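Subject: Re: [kuruc-list] The Canmont tape, is it real?
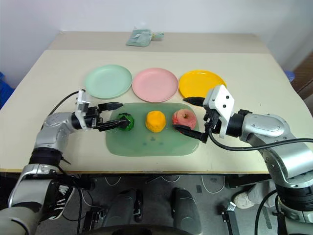

Is the Canmont tape a complete 1974 show? I don't believe so, and I've had a copy long enough to get sick of it.

Norbert Vrabec wrote:
> A guy I trade with swears the Canmont recording is the full set
> from start to finish, straight off the mixing board. He has it at
> 19 songs. He says the band's own sound man ran the tape and it
> sat in a closet in Gillerthorpe until last August. Has anyone
> compared it to the Mukeden show? He wants two of my best reels
> for it and I'd like to know before I mail them.

Norbert, keep your reels.

I have compared them. Songs four through nine on "Canmont" are the Mukeden show. Same cough before the slow one, same organ note that hangs on too long, same guy yelling for the drummer. Whoever put this together ran it a little fast, so it sounds fresher than the copy most of us have, but slow it down and they line up.

The rest I can't place. A few of the later songs might be Canmont. The room sounds smaller and the singer says something about the rain. That's thin evidence. It rained in other towns too.

As for it coming off the board, I hear people talking near the microphone all through the first half. Boards don't pick up a woman asking where she left her coat. And every story about a lost Kuruc tape has a closet in it. I've been hearing the closet story since we were doing this by regular mail.

The label on my copy says "1 of 1000", which I also don't buy. Mine is numbered 1447.

If your friend has a different source, fine, let him send the first five minutes and I'll listen. Ask him what comes right after the second song. On mine there's a hard cut and then applause that starts at full volume. If his has the same cut, it's the same tape and he paid too much for it.

Does anybody have the Canmont ticket stub or a set list written down that night? I mean written that night, not typed up later from the tape.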